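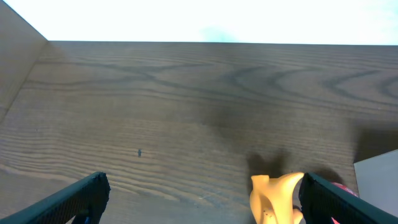 Bench inspection after gripper fault, two-arm sorting bench "Châu", Dodier building, ground floor
Date: 14 July 2024
Inspector: Annunziata D'Amico
Status: **HOLD. Single-arm running only until the open items below are closed.**

What happened: during a pick-and-place run the operator pressed pause with the right gripper closed on an object. The arm stopped. The gripper didn't. It kept squeezing until the servo overheated and dropped out, and when power came back it went to its last commanded position without waiting for a reset. The operator had a hand near the jaws at the time. No injury. First aid was not needed, but it's logged as a near miss.

Marks: OK = passed, X = failed, N = needs follow-up, – = not checked.

## 1. Power and stop functions

- [OK] E-stop cuts power to both arms. Pressed with arms idle, then with each arm moving.
- [OK] E-stop button latches and has to be twisted to release.
- [X] Pause holds arms and grippers. *Arms hold. Right gripper keeps driving toward its target. Repeated on request, same result each time. Left gripper holds as it should.*
- [X] No motion on power restore until reset is pressed. *Right gripper closes as soon as power is back. Left stays put.*
- [N] Stop reaction within 300 ms. *Left arm passes. Right arm passes, right gripper can't be scored until the pause fault is fixed.*

## 2. Grippers

- [OK] Fingers not cracked or loose. Tips checked by hand with power off.
- [OK] Jaws meet squarely when closed empty.
- [X] Grip torque limit set to 70 percent. *Left is right. The limit on the right was missing from the config file, so the servo was running at the factory default. It looks like the line was lost when the Rullent controller was swapped. The old file had it.*
- [N] Servo temperature cutoff. *It did trip, but only after the servo was too hot to touch. Ask Rullent what the cutoff is supposed to be. The manual gives two different settings.*
- [N] Grip cycles since last service under 1,000. *Counter was reset in the swap. Treat it as overdue and service both sides.*

Comment: the soft and odd-shaped pieces are the ones to watch. With the yellow toy the jaws can keep closing for a while before the controller sees any resistance, so a missing limit doesn't show up right away. With the die it shows up at once. Use both when retesting.

## 3. Cables and mounting
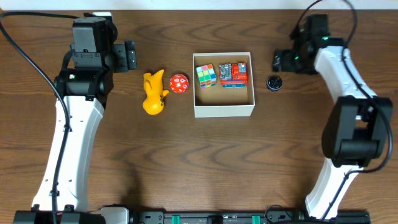

**Clillitz Robotics, Bench Safety Team**

- [OK] Base rail tight. Arm feet tight on both sides.
- [OK] Cables free of cuts and worn spots. Run through the fingers along the full length, power off.
- [N] Cables clear of the work area. *The cable on the left comes across the far corner of the table to reach the wrist. It clears the jaws in normal reach. I'd still like it clipped farther back.*
- [N] No hanging loops. *There's a thin loop at the right end of the rail. A sleeve or a tool could catch on it. Tie it up before the bench goes back in service.*
- [OK] Indicator lights on both wrists work. *Note that green only means the servo bus is up. It stayed green all through the fault. Operators have been reading it as "safe to reach in," and that needs to go in the training sheet.*

## 4. Work area

- [OK] Table stable, doesn't rock when an arm stops hard.
- [OK] Near half of the table kept clear of loose objects.
- [OK] Objects set out in one row between the arms, with the open box in the middle.
- [X] Keep-out line marked on the table. *No line. Tape is on order. It should run across the table on the operator's side, outside the reach of both arms.*
- [N] Nothing small enough to jam between the jaws and the box wall. *The small round black piece can get wedged on its edge. Leave it out of unattended runs.*
- [–] Lighting level. *Meter is out for calibration, back in August.*

## 5. Operator procedure

- [X] Objects reset only with power off. *Two operators told me they reset on pause. The posted sheet allows it, so this is the sheet's fault. Old sheet taken down.*
- [OK] Second person in the room for two-arm runs.
- [N] Fault log filled in. *The near miss was entered the same day. An earlier entry reads "right grip slow to let go" and has no follow-up. It may be the same fault.*

## Actions

| Item | Owner | State |
|---|---|---|
| Restore torque limit on right gripper, check against left | Controls | Done, not retested |
| Pause to hold grippers as well as arms | Controls | Open |
| Require reset after power loss, both sides | Controls | Open |
| Service both grippers | Bench | Open |
| Clip left cable, tie up loop on rail | Bench | Open |
| Tape keep-out line | Bench | Waiting for tape |
| New reset sheet, power off only | D'Amico | Draft out for comment |
| Cutoff question to Rullent | D'Amico | Sent |

## Retest

1. Power off, set out the yellow toy and the die.
2. Grip, pause, wait for the jaws to settle, read the torque. Do this on each side with each object.
3. Cut power while gripping. Restore. Nothing may move before reset.
4. Run 1,000 unloaded open and close cycles on the right gripper and log the servo temperature.
5. Repeat section 1 in full.

Hands stay outside the reach of both arms for steps 2 to 4. If the right gripper moves on pause even once, hit the E-stop, tag the bench and call me.

Signed: A. D'Amico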